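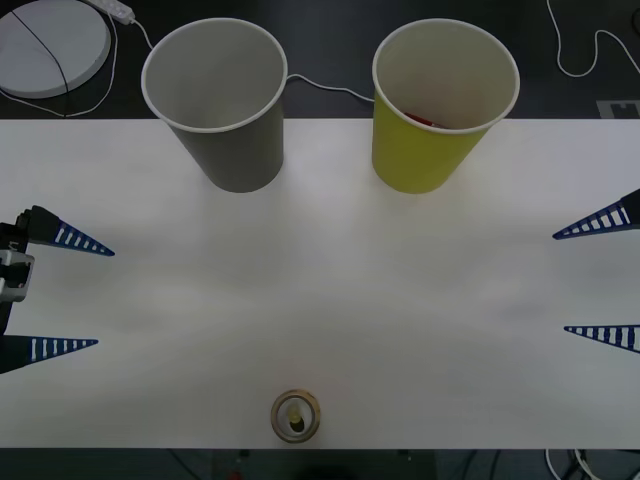

# Paewai Party Cups, solid colors

Paper cups. You have met them before. The Paewai is the one we keep reordering, mostly for birthdays, office kitchens and the sort of craft table where a cup is more likely to hold beads than lemonade.

It has a rolled white rim, a colored outside and a flat enough bottom to stand up by itself, a feature we took for granted until we tried the cheap ones.

## Colors

- **Gray.** Goes with everything, excites few. Our best seller in offices.
- **Yellow-green.** The catalog calls it Meadow. Karlijn Peeters, who does our buying, calls it tennis ball. Order it under either name and we'll work it out.

Colors can vary a little from batch to batch. If your seating plan depends on an exact shade of gray, order it all at once.

## Sizes and packs

One size, the ordinary one. Sleeves are a single color. Mixed sleeves were tried in May and led to a number of emails about fairness.

| Pack | Cups | Good for |
|---|---|---|
| Sleeve | 50 | One party, or one very thirsty meeting |
| Box | 200 | School fairs, sorting games |
| Case | 1000 | People with a closet |

Cases ship flat-stacked in 5 inner boxes from our Tranley warehouse. Please have somewhere to put them. The driver will not have suggestions.

## What people use them for

Drinks, we assume. Past that, the reviews lean heavily on sorting: red things in one cup, everything else in another. Two colors make this easy to explain to a four-year-old and only slightly harder to explain to adults. Small items drop to the bottom and stay put until somebody tips the cup over.

They work best on a plain table with some elbow room.
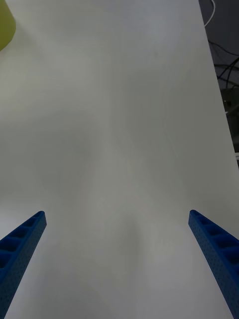
*Something yellow-green, possibly Meadow, at the far corner of a white tabletop.*

## The dull but useful part

- Cold drinks: yes. Warm drinks: fine. Straight from the kettle: use the Gotus double-wall cup, which costs more and deserves to.
- Not for the microwave or the dishwasher. One customer has tested the second and sent us the result in an envelope.
- Store dry, in the sleeve, rim down.
- Stickers hold well on the sides. Tape holds too, but takes the color with it when it goes.
- Lids are sold separately. The Durkix lid fits. The older Durkix lid, with the raised edge, nearly fits, and you'll find out which one you have when you pick up the cup.

## Returns

Unopened sleeves and boxes can come back within 6 weeks. Opened sleeves are yours. We don't take back single cups, however lightly used.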